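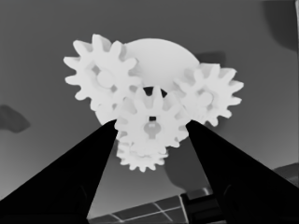 White gear assembly between the gripper fingers, simulated view.

July 11, 2019

The equipment plan for the coming year has been revised, and I set out its main points for readers who followed the April entry. The Bollby workshop intends to purchase one two-arm assembly cell. Two suppliers, Plernholm and Brasden, have submitted quotations. Plernholm asks for a deposit of 10 percent and quotes delivery in 11 weeks. Brasden requires no deposit but quotes nearly 32 weeks, beyond the close of the budget period.

Simulation work is charged to a separate line and has been approved for nine months. Nhi Mạch has asked that no gripper fingers be ordered until the gear handling study is complete. I support that request. Replacement fingers are a recurring cost, and the previous plan made no provision for them.
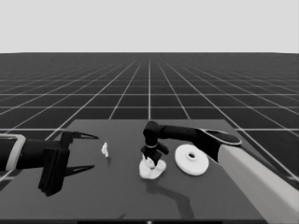 Simulated cell with two arms at the table and white parts set out.

The floor area remains to be settled. Both quotations assume a table that can be reached from either side, and the Quách annex would require new power outlets before installation. An estimate for the electrical work has been requested and will be entered under building costs.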